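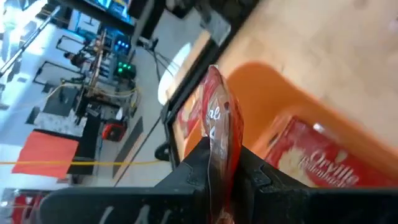

Waxed jackets: notes for the Flellham talk

Say hello, check the back row can hear me, hold up the old green jacket.

So I bought this one in a charity shop and it was in a right state. Cracked along the elbows, smelled of a shed. I've now rewaxed it 3 times and I still wear it every September when the rain starts (and most of the months after, let's face it!).

First thing, and please write it down if you write nothing else: never put a waxed jacket in the washing machine. Cold water, a soft sponge, and leave the soap in the cupboard. I lost a lovely Lotard coat that way and I'm still cross with myself. Brush off the dried mud before you start, then hang the thing up overnight.

Pass the sponge round here.
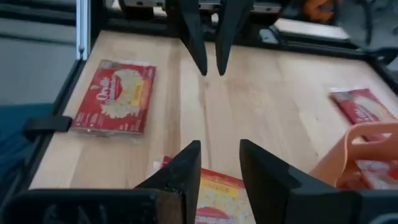 Reading time: 3 minutes

Now the wax. I use the Zimeo tin, but the Pillay one is fine too and goes on a bit softer. Stand the tin in a bowl of hot water until it's runny, then work it in with an old cloth, a small patch at a time. Do the seams first, they drink it up. Keep off the corduroy collar and the insides of the pockets, unless you like sticky keys.

Then out comes the hairdryer! Keep it moving on a low heat and watch the cloudy bits go clear. Wipe off whatever's left sitting on top. Hang it somewhere warm, well away from your good coats, and don't sit on anybody's sofa in it for a day or two.

Pause for the elbow patch demo. Remember to plug the hairdryer in this time.

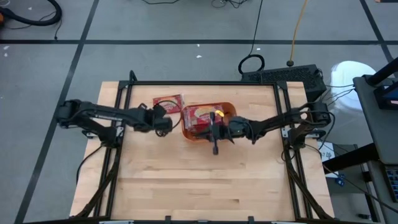 How often should I rewax my jacket?

Once a year does for most people. If rain has started soaking in at the shoulders, do those bits sooner and leave the rest.

Spare cloths are in the blue bag, take one on your way out.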